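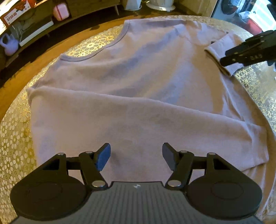 Fibre Loss from Knitted Tops in Domestic Washing
Project report, Textile Science module, Ukitdale College
Submitted 2021-04-21

1. Introduction

Knitted clothing loses short fibres when it is washed. Part of this material collects in the machine filter and part leaves with the waste water. The purpose of the project was to measure the dry mass of fibre released by cotton and cotton blend tops over repeated washes, and to see whether spin speed or load size had the larger effect. Dye loss and shrinkage were noted during the work but are outside the scope of the report.

2. Materials

Two types of long-sleeved top were bought new from the same supplier, Trira. Type A was single jersey, all cotton. Type B was a cotton and polyester jersey of similar weight. Both had ribbed cuffs and neckbands. Labels and swing tags were removed before the first wash, and loose threads at the seams were trimmed with scissors.

The detergent was Jisent unscented liquid, used at the dose printed on the bottle for soft water. No fabric conditioner was used at any stage. Waste water was passed through a Hiebert inline filter housing fitted to the drain hose, with a woven nylon mesh insert that could be lifted out and weighed.

3. Method

Each garment type was washed separately. Before each series the machine was run empty on a full cycle and the mesh was cleaned, dried and weighed. The wash programme was the 40 degree cotton cycle throughout.

After each wash the mesh insert was removed, rinsed lightly with distilled water to clear detergent, and dried in the oven to constant mass. The difference from the clean mass was recorded in milligrams. Garments were dried flat indoors. Tumble drying was ruled out, as the lint lost in the dryer could not be collected with the equipment available.

Each series consisted of nine washes. The first series used a small load at low spin speed and the second the same load at high spin speed. The third used a full load at low spin speed. New garments were used for every series, so that no garment began a series with earlier washes behind it.

4. Results

Fibre release was highest in the first wash in every series and fell quickly over the next two. After the fourth wash the readings for Type A were close to level. Type B took longer to settle and showed more scatter between washes.

The largest total was from Type A in the small load at high spin speed, at 3,415 mg over the full series. The same garments at low spin speed gave 2,000 mg. In the full load, the mass released per garment was lower for both types. Type B released less than Type A under all three conditions.

Under the microscope, the fibre from Type A was mostly short cotton with frayed ends. The Type B residue was mixed. Polyester fibres were present in every sample but could not be separated by mass with the method used.

5. Discussion

The fall after the first few washes suggests that much of the early loss is waste left in the fabric from knitting and cutting. Once this has gone, the remaining loss comes from wear on the surface of the yarn.

Spin speed had a clear effect for Type A. The load size result may be explained by the reduced movement of garments in a full drum, though the ratio of water to fabric also changed and the two causes cannot be told apart from these data.

6. Sources of error

The mesh does not hold the finest fibres, so all values are lower limits. Some fibre was seen on the door seal after the full load series and was not included. The January series had to be repeated in part after the hose clip worked loose and an unknown volume of waste water bypassed the filter; readings from that run were discarded.

Room humidity was not controlled while the meshes were being moved from the oven to the balance. A desiccator would have removed this problem.

7. Further work

A finer second mesh fitted after the first would show how much material is being missed. The comparison of load sizes should be repeated on a machine where the water level can be set by hand.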